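Kotlow Demos: a listening archive, read me first

Hello, and thanks for downloading. This file goes with the folder of Kotlow rehearsal tapes I've been digitising since March. Please give it a quick read before you start dragging tracks into your player, as the file names only make sense once you know what I was up to.

Who were Kotlow?

A noisy guitar band who never made a proper album. They put out two cassettes, played a lot of support slots and then went off to have jobs. If you ever saw them at the Hodport (the upstairs room with the terrible sightlines and the very good chips) you'll know why I've bothered. If you didn't, start with "Lokmont" and turn it up. It's the one where the bass comes in a whole bar early and everybody just goes with it. I must have played it 100 times while cleaning it up and I still grin at that bit!

Siiri Miettinen sang and played the organ, and it was her box of tapes that ended up on my kitchen table. She has said yes to all of this, on the condition that I left out one song which she says is dreadful. I've heard it. It's fine, but a promise is a promise.

What's in the folder

There are three subfolders.

tapes_raw has the straight transfers, one long file per side, with nothing done to them at all. Hiss, chatter, someone tuning for ages, the lot.

songs has the same material cut up into separate tracks, with the levels evened out a bit and the worst of the hum taken off. This is what most people will want.

notes has my typed-up version of whatever was written on the inlay cards, plus a spreadsheet with keys, rough running order and who I think is playing. Where I'm guessing I've put a question mark in the last column.

How the file names work

Tape number, then side, then the order on that side, then the title. So 7_B_2_rasanen is tape 7, side B, second song, called "Räsänen". I've dropped the dots from the letters in file names as my old laptop kept turning them into rubbish, but the tags inside the files have the proper spelling. If the title is "untitled" then the card was blank and Siiri couldn't remember either.

An "alt" at the end means there's another go at the same song somewhere else in the set. Have a listen to both versions of "Räsänen" if you can, because the slow one is practically a different tune. It has that droning organ all the way through, the drummer sounds as if he's playing in the next room, and the last verse goes on and on in the best possible way. The fast one is the version they played live and it's over before you've sat down.

Sound quality

Mixed, I'm afraid. These were C90s (so 90 minutes, most of them full to the very end) and they were recorded on one microphone stuck wherever there was space. Tape 2 is the best of the lot, lovely and clear, with proper separation between the guitars. Tape 7 is murky on side A and then suddenly much better on side B, so I suspect they moved the microphone while turning it over.

I've been light with the noise reduction. I tried a heavier setting to begin with and it made the cymbals sound like a fish tank, so I went back and did them all again.

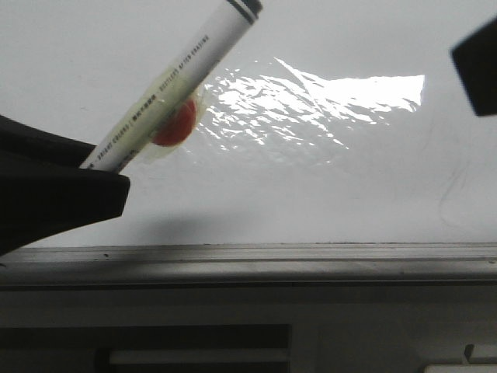 A few tracks stop dead in the middle. That's the tape running out, so please don't write in to tell me the download is broken. There's also a short dropout in "Lokmont" just before the second chorus, and I've left it in. I could have patched it from the other take but the tempo is different and you can hear the join.

What you can do with it

Listen to it, share it with friends, play it on your radio show. Please don't sell it, and don't put it up on the streaming sites, as the band would like to do that themselves one day. If you use a track in something, credit it as "Kotlow, courtesy of Siiri Miettinen".

Still to do

Fix the tags on tape 2, which have the sides the wrong way round
Work out who is shouting on "Hodport Stairs"
Type up the set lists
Find out if the second guitarist has any tapes of his own

Corrections are very welcome, especially from anybody who was at the gigs. Put the file name in your message so I can find the right bit, and if it's about the tuning, I know.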